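3 June 2023
By Nam-gil Moon

When I started this project in September I only wanted to know why my grandmother refuses to drink tea from anything but her own cup. It grew from there, as these things do, and I ended up asking 35 people in Polley what they drink from at home and how long they have had it. Most were delighted to be asked - one lady on Litton Street kept me for an entire afternoon, and I went home full of cake!
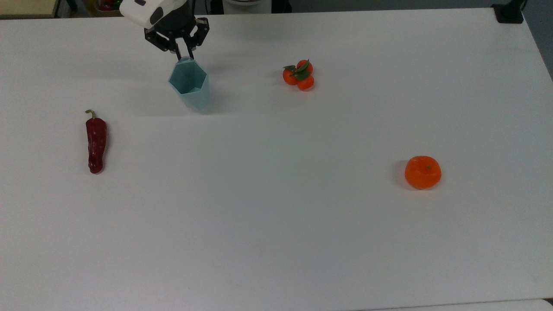 The answers were more about people than about tea. Nine of them use a cup that once belonged to a parent, and five told me they would never let a guest have it. My classmate Teodor Wikström helped me type up the interviews, all 609 lines of them, and he thinks habit explains nearly everything. I am less sure. I would like to go back and talk to the younger families next, if my teacher lets me keep the recorder.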